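Home | Kitchen | Laundry | Mending | Storage | Ask Us | Search

Knits and waffle weave: getting them clean, dry and folded without the misery

Apr 29, 2018, by Solange Marchand

I love a textured fabric. Waffle throws, chunky socks, those thick cotton blankets with a little grid you can feel under your hand, I'd have the whole house covered in them if the linen closet allowed it. The trouble is that everything that makes them lovely also makes them a bit of a handful on laundry day. They snag, they shrink, they soak up a ridiculous amount of water, and they hide small things in their folds (I once lost a good wool sock for an entire January and found it inside a rolled-up blanket!). After the storage column I got a pile of mail about all this, so this time it's knits and waffle weave from hamper to shelf.

Sort by texture first

Most of us were taught to sort by color, and color still matters, especially with a new dark blanket that hasn't given up its extra dye yet. But with nubby things I sort by texture before I even look at the color. Smooth cottons go together. Waffle and honeycomb weaves go together. Anything with a zipper, a hook or a patch of Velcro stays far away from both, and I mean far away, because one open zipper can pull a loop clean out of a throw in a single spin.

Knitted socks get their own mesh bag. Turn them inside out before they go in. The fuzz and pilling then happens on the inside where only your toes will know, and the pattern on the outside keeps its color much longer. If your socks have long floats of yarn on the inside, the kind you get behind a two-color pattern, leave them right side out and trust the bag instead. A toe or an earring back will catch those floats, and so will the holes in the drum.

I use a Festel bag, the medium one, and it has lasted beautifully. Any fine mesh will do as long as the zipper pull tucks under a little flap. Don't stuff it. A bag with room to tumble rinses so much better than one packed like a sausage.

Washing

Cool water, gentle cycle, half the soap you think you need. Waffle weave holds on to detergent in all those little pockets, and old detergent is what makes a soft blanket go stiff and slightly gray. If yours already feels like that, run it once with no soap at all and a splash of white vinegar in the rinse. It's amazing how much comes out.

Give the big pieces room. My machine will take a heavy throw and maybe a couple of pillowcases, and that's a full load as far as I'm concerned. Two heavy throws together wind around each other and come out in a rope, with the corners stretched into points.

Skip the fabric softener! I know it smells nice. It coats the fibers, and a coated waffle towel will push water around your back without drying any of it.

Making a folding spot

A big flat surface changes everything. I fold on the bed, and I spread the largest blanket out first so the small things have somewhere to land. Pale, plain cloth is best underneath. A pink and white knitted sock shows up on a beige blanket right away, where on a busy quilt it would just melt into the pattern and you'd be hunting for its partner until supper.

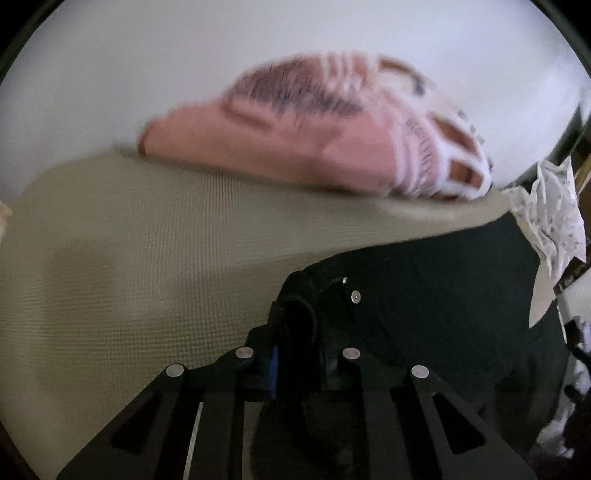
Isn't it quicker to pair the socks as they come off the line, before anything gets near the bed? I clip each pair together at the cuff with one peg, carry them in like that, and there's nothing left to match. My mother did it that way and I never had to learn to like folding.

I tried the peg idea for two weeks after that note came in, and I'm delighted with it for plain socks. For anything with an openwork or loose knit I'd still lay them flat, though. A peg leaves a dent in soft yarn, and the weight of a damp foot hanging from a cuff will stretch it. Drape those over the rack at the middle of the sock, or dry them flat on a towel, and do your pairing at the folding stage.

And please, if you're in the habit of balling socks (one cuff turned down over both), have a go at the flat fold. Lay one on top of the other, heels together, fold the toe up to meet the cuff, then fold once more if they're long. They stand up in a drawer like little books. The elastic stays springy and you can see every pair at once, which for a sock lover like me is half the joy of owning them.

Drying a heavy throw

Air drying is kindest, but a wet throw is a serious weight, and if you hang it from one edge it will grow. Hang it over two lines, or over the tops of two chairs with the seats facing out, so there's air up the middle. Turn it after a few hours and give it a good tug on the diagonal, corner to opposite corner, then the other way. That little tug squares up the grid and it's so satisfying to watch.

If you use the dryer, low heat and take it out while the hems are still a touch damp. Cotton waffle can shrink by up to 48 inches' worth of disappointment, as my aunt used to say about her curtains. The first wash is when most of the shrinking happens, so buy big. My favorite throw is 57 inches wide now and it certainly wasn't when I bought it.

Wool tumble balls help to keep the layers apart. I like the Pestel ones, which are dense and don't shed. An old pair of clean tennis balls makes more noise and does nearly the same job.

Smoothing and shaking out

Before you fold, take the blanket by two corners and snap it, outside if the neighbors are tolerant. Lint, cat hair, stray tissue crumbs, off they go. Then lay it down and stroke it with your flat palm from the center out toward the edges. Textured cloth rarely needs an iron. In fact an iron squashes the pattern, and the whole point of waffle is the bumps.

For hair that won't shake loose, a barely damp rubber glove is wonderful. Stroke in one direction only and the hair rolls itself into a little log that you can pick up. Sticky rollers are fine on smooth sheets, but on an open weave they can lift the loops along with the fluff.

Have a look for snags while you're at it. A pulled loop should never be cut! Work it back with a blunt needle from the wrong side, easing the thread along a few squares at a time until the pucker relaxes. I keep a Girard tapestry needle stuck in the curtain hem beside the bed for exactly this.

Somewhere clean and smooth for the fabric to spill onto is a help too. Beige weave against a plain white surface lets you spot a mark or a thin patch early, and those are so much easier to deal with before the thing has gone back in the closet for a season.

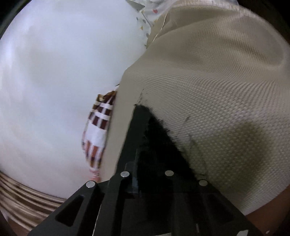 Folding so it fits the shelf

Measure the shelf, then fold to suit. It sounds fussy and takes one minute. Fold the throw in half lengthwise, then in half again, and roll or fold from one short end. I fold in thirds for a deep shelf and roll for a basket. Keep the folded edge facing out. A row of smooth rounded folds looks gorgeous, and you can pull one out without dragging its neighbors with it.

Put the heaviest at the bottom. Knitted things should always be folded, never hung, and every so often I refold mine along different lines so the creases don't settle in and wear.

Cedar is nice, lavender is nicer. Neither one will do much if the wool went away with food or skin oil on it, so wash first and add the pretty smells afterward.

A few odds and ends from the mailbag

Single socks: keep a small bowl for them on top of the dresser, and empty it at the change of season. The ones still single become dusters. A thick knitted sock over your hand is the best thing I know for blinds and chair rungs.

Sock labels: if your knits are 100 percent wool and don't say superwash, treat them as hand wash, whatever the shop told you.

Static: a safety pin on the inside of the hem. I don't fully understand it, I only know my skirts behave.

Damp closets: leave a finger's width between the stack and the back wall. Air needs a way around.

Next time it's tablecloths, and the great wax question. Keep the letters coming, I read every one!

Stinar Home Notes | PO Box 713 | Contact the editor | Copyright Stinar Home Notes, all rights reserved | Back to top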